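Drawer (furniture)

A drawer is an open-topped box that slides in and out of a piece of furniture along its own length. It is used to keep things out of sight and free of dust while leaving them easy to reach. Drawers are found in desks, chests, kitchen units, bedside tables, sideboards and workbenches. The piece of furniture that holds the drawer is called the carcass, and the opening into which it slides is the drawer opening or pocket.

Parts

The usual drawer has a front, two sides, a back and a bottom. The front is the only part seen when the drawer is shut, and it is often finished to match the carcass. The sides, back and bottom may be left plain or made from another material. In painted furniture the contrast is easy to notice, as a white front may open on to an interior of bare or clear-finished wood.

In many modern drawers the front is a separate panel screwed to a complete box. This is called a false front or applied front. It lets the maker line up a row of fronts after the boxes have been fitted. In older work the front is part of the box itself and is joined directly to the sides. 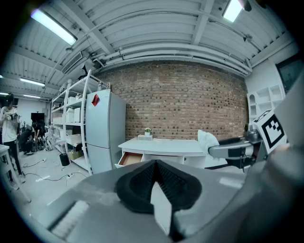
White desk cabinet with its leftmost drawer open, between a brick wall and the room.

Joints

The joint between front and side takes most of the strain, as it is pulled every time the drawer is opened. Dovetails are the traditional choice. The lapped dovetail hides the joint from the front, while the through dovetail shows on both faces and is more often used at the back. Cheaper drawers use dowels, cam fittings, staples or a simple rebate with glue. The bottom normally sits in a groove cut near the lower edge of the sides and is left unglued if it is solid timber, so that it can swell and shrink.

Runners

The oldest drawers slid on their own bottoms or on the lower edges of their sides. Wooden runners fixed to the inside of the carcass came later and are still made. A side-hung drawer has a groove along each side that fits over a strip of wood.

Metal runners are now common. Roller runners are usually fitted in pairs and allow the drawer to open for part of its depth. Ball-bearing runners can open fully, which gives access to the back of the drawer. Undermounted runners are hidden beneath the box. Soft-close runners have a small damper that slows the last part of the movement.

A stop is needed to prevent the drawer being pulled right out. It may be a block, a turn-button behind the front or a catch built into the runner.

Handles

Knobs, bar handles, cup handles and drop handles are all used. A wide drawer often has 2 handles, and it should be pulled evenly by both to avoid racking, where the box twists in its opening and jams. Handleless drawers have a finger groove along the top edge or a push-to-open catch.

In desks

A pedestal desk has a stack of drawers on one or both sides of the knee space. A writing table has a shallow row directly beneath the top. Some desks combine a drawer with an open cavity under the desktop, which suits bulky things such as bags and bundles of cable. A round grommet in the top lets leads pass through to sockets below.

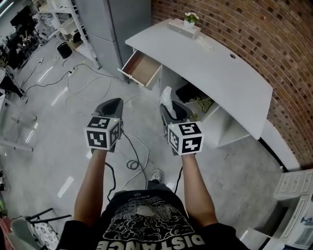 White desk with a curved top, an open drawer at the left end and a round black cable grommet.

Care and common faults

Wooden drawers that stick can be eased by rubbing candle wax or dry soap on the running surfaces. Sticking that comes and goes with the seasons is caused by damp, and planing the sides in winter may leave the drawer loose by the summer. Metal runners need to be wiped clean of dust and fluff. A sagging bottom is a frequent fault in wide drawers and can be cured with a batten glued across the underside.

Several heavy drawers opened together can tip a tall chest forward. Chests are often fixed to the wall for this reason, and office units may have an interlock that lets only one drawer open at a time.

See also

Chest of drawers
Desk
Dovetail joint
Cable grommet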